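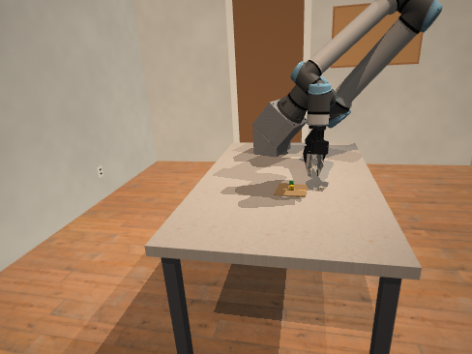 The question of when machines will take over household chores is most often answered with a date. The staff at Cetelia, a research office that advises makers of home and workshop equipment, prefer to answer it with a task. Much of their work is done in simulation, where a single arm with a black gripper is fixed to the far end of a long table and two tiny blocks, one green and one yellow, rest on a small board. Putting such blocks where they are wanted is the first step toward clearing a breakfast table, and it remains harder than most buyers expect.

Senad Stoyanova, who directs the program, draws a firm line between motion and handling. "Industry solved motion long ago," Stoyanova said. "An arm will go to the same point all day. Handling begins when the cup has been left somewhere else."

In July the office completed a review of 12 common chores for Torell, a manufacturer of kitchen fittings. Each was tried first on a computer and then, where the results allowed, on a real bench. Sorting cutlery and stacking plates of one size were judged ready for supervised use. Folding shirts was not, nor was wiping a counter with objects on it. One chore, emptying a mixed bag of groceries, was withdrawn after 40 attempts.

Shop floors present a better case. At the Georgiou packing plant in Drostarwood, parts arrive in trays, lighting is constant, and a worker is on hand to clear a jam. The plant now assigns 10 stations to machines for part of each shift. Managers there report that the stations need more attention than planned when a supplier changes its packaging.

Cetelia's advice to households is to wait. Its next review will cover laundry and the loading of dishwashers, with the same tests to be repeated in occupied homes.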